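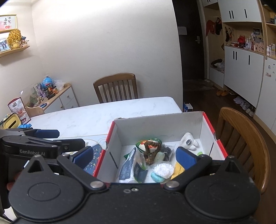

Ticket: district news digest showing wrong dates and cut-off stories
Opened by: Ekua Opoku, Nanbridge desk
Assigned to: Selorm Amoah
Status: Open, waiting on desk

Ekua Opoku, Friday, July 13, 2018
Hello Selorm, and thank you for picking up the phone this morning when I was in such a state. As promised, I'm putting it all in writing. The district digest page is pulling in our short items, but the times are wrong on every one of them. The piece on the bridge toll hearing was posted at 5:16 in the afternoon and the page has it down as late that night. Readers have been calling to ask why we're reporting on a council vote before the council sat -- a fair question, and I'd like to have an answer for them! The second trouble is that the teaser text stops in the middle of a word, and only on stories filed from the Tadora office.

Selorm Amoah
Hi Ekua, no trouble at all. The clock part I can see from my side. The digest server was moved in December and its time zone was never set again afterward, so it has been adding six hours to everything. I've corrected that and asked the page to rebuild itself. Could you refresh and tell me what the toll story says now? For the teasers I'll need one Tadora item in its raw form, exactly as Nhyira files it.

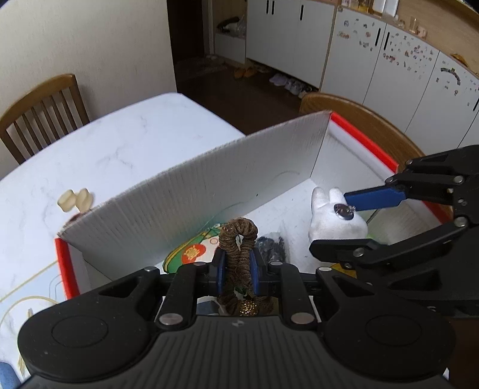 If it's easier, she can just forward the email she sends to the desk, and please leave the byline on, as I have a feeling the byline is where it goes wrong.

Ekua Opoku
The toll story is right now, bless you. I went back through 17 older items and all but one are fine. The odd one is the police notice about the stolen market scales, which Ewurabena typed in by hand, so I'll mend it myself. Nhyira's email is on its way to you.

Selorm Amoah
Got it, thanks. Her byline has a curly quote in it that the digest can't read, and it throws off the length of whatever follows. Please ask her to type it fresh in plain text -- pasting brings the quote back. I'll leave this open until her next story comes through whole.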